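Lostora Manipulation Study
Progress report to Parero, period ending 31 December 2022

Status: on schedule. Data collection for the second work package closed in September. Training and evaluation of the placement policy took up the rest of the period.

Data. The training set holds 3260 demonstrations, of which 2095 were kept after filtering. Episodes were dropped when the wrist camera stream lost frames or when the operator restarted a grasp. The filter script and the list of rejected episodes are in the Zarkeck repository.

Method. The policy takes wrist images and joint positions and outputs short chunks of end-effector motion. No overhead camera is used. We replaced the fixed camera crop with a random one during training, mainly to reduce sensitivity to small changes in mount angle.
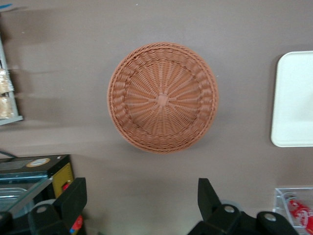

Evaluation was run in blocks of 200 trials, with object layout changed between blocks. The Tello baseline and the new policy were given the same layouts in the same order. The new policy completed more placements in every block. Most remaining failures are early releases, where the fingers open before the object is over the target. Errors in the approach phase are now rare.

Open issues. Depth estimates degrade on transparent packaging, and we have no fix yet. Gripper calibration drifts over long sessions and is currently corrected by hand.

Next period. We will collect 1000 further demonstrations weighted toward the release phase, retrain, and repeat the full evaluation. No change to budget or staffing is requested.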